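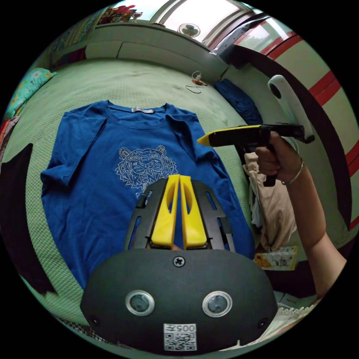
Blue T-shirt with embroidered tiger head, laid flat on the green sheet. Folding room, upper floor.

Visit to the Leline laundry open day, Rultidholm

The Leline laundry in Rultidholm opened its doors on Fri 22 October, and I went there with my colleague Chepkoech Mussa. We both work with clothes in our small rental business for guest rooms and apartments, and we had wanted to see a bigger laundry from the inside since August, when we read the first notice of the open day. We had to register by e-mail. The confirmation came the same evening, with a drawing of how to find the entrance, and this drawing was necessary because the street door is on the back side of the building, after the bicycle racks.

We were a group of 13 visitors. Our guide was Wycliffe Mugo, who is responsible for the finishing department. He speaks quietly and the ground floor is loud, so I could not write down everything from the first part. If some detail about the washing is wrong, the mistake is mine.

Ground floor

The building has two floors. Downstairs is the receiving area, then the washers, then the dryers along the long wall. The bags come in on wheeled carts and each bag has a paper with the name of the customer and the type of laundry. Private laundry and hotel laundry are never washed together. I asked if this makes many half-full machines, and Mr. Mugo said yes, on Mondays it does, and they accept it.

The sorting is done by hand on high tables. I liked these tables very much. They have a raised border on three sides, so small things like socks cannot fall behind. Chepkoech measured the height against her own hip and made a note for us at home, where our table is too low and everybody has a tired back after one hour.

The big press is a Weidemann. It was not running when we came in, but they started it for us and put through a few pillowcases. The operator has to lay the edge very straight in the beginning, and after this there is no possibility to correct. She showed us one which went in crooked on purpose. It came out with a crease like a diagonal road across the whole cloth, and it had to go back to be made damp again. The laundry finishes 3000 pieces in a normal week, with bed linen as the largest part.

I would have liked to see also the water treatment, but this room was closed to visitors.

Upper floor

Upstairs it is calmer and you can talk in a normal voice. Here are the mending corner, the shelves for ready packages and the folding room, and this last one was for me the real reason to come. We stayed in the folding room the longest time of the whole tour.

The room has normal tables, but the demonstration for visitors was on a bed. I thought first that it was a strange choice. Mr. Mugo explained that most people at home fold on the bed and do not have a big table, so it makes more sense to show it there. The sheet was pale green with a fine texture, and it had one practical advantage that I noticed only later: the shirt does not slide on it as it does on our smooth table top. You can pull one side a little and the other side stays.

His method for a T-shirt starts with the front side up. First you smooth the body from the middle to the side seams, with the flat hand, and only then you look at the sleeves. He does not want us to pull at the hem. If you pull there, he said, the shirt gets longer on one side and you will see it in the finished package. After this the shirt is turned over, the sides come in to the back, the sleeves go down along the side, and the lower part is brought up to the collar in two steps. The print or the embroidery should finish in the middle of the package on the top, and the neck must stay round.

One lady in the group asked about ironing on prints. The answer was to turn the shirt inside out and use low heat, and for thick embroidery to put a soft towel under it, so the thread can sink into the towel and does not get flat. I did not know about the towel.

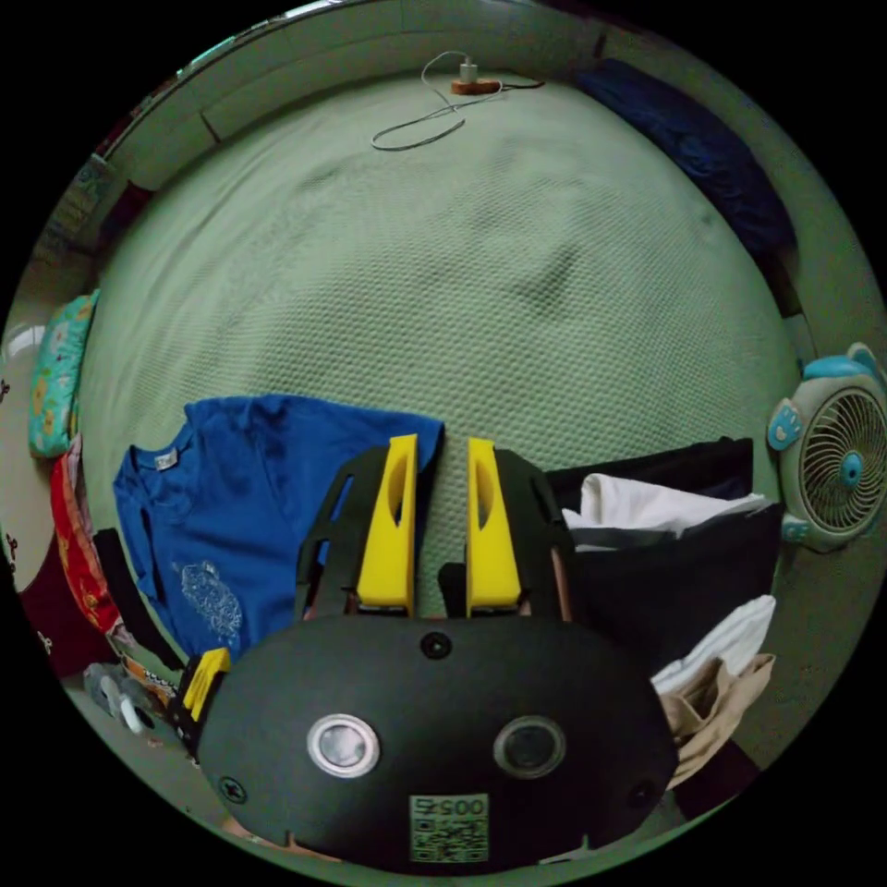 In our own business the T-shirts are the weak point, because we learned to fold bed linen and we treat everything as if it was a pillowcase. A pillowcase has the same four corners from all sides. A shirt has a top and a bottom, and if you take it from the pile without looking, you begin each time from a different end. At Leline they first find the neck tag. On a blue shirt like this one it is easy, the small white tag is the first thing that the eye catches, and the faded white line drawing on the lower part of the front tells you at once which side is up. With black things it is harder. There was black fabric in a pile on the same bed, and from where I stood I could not say where one should start with it. For dark clothes Mr. Mugo feels with the thumb for the tag instead of searching with the eyes. I tried this at home with my own black sweater and it takes practice.

We asked also about the size of the finished package. They use a thin board from Rastico as a measure, the same for all adult sizes, and a child's shirt is folded without the board. Chepkoech thinks we can cut such a board ourselves from strong cardboard. I am less sure, because cardboard gets soft at the corners when many hands use it, but we will try with one.

In the mending corner there was a nice cabinet with buttons, sorted in glass jars. The mending is only for customers who ask for it and they pay extra. I think this is a pity - a missing button is seen very well during folding, and a small paper note in the package would already help the customer.

Practical information

The tour took two hours with the questions. There was coffee and a dry cake with raisins in the staff kitchen afterwards. It is good to wear light clothes, because the ground floor is warm also in autumn. The stairs are steep and there is no elevator for visitors, so please ask before if you have difficulty with walking. Photos were allowed everywhere except in the receiving area, where the names of the customers are on the bags.

The registration for the next open day is not yet open. I have asked them to send me the folding steps on paper, and when I get them I will add them to this page.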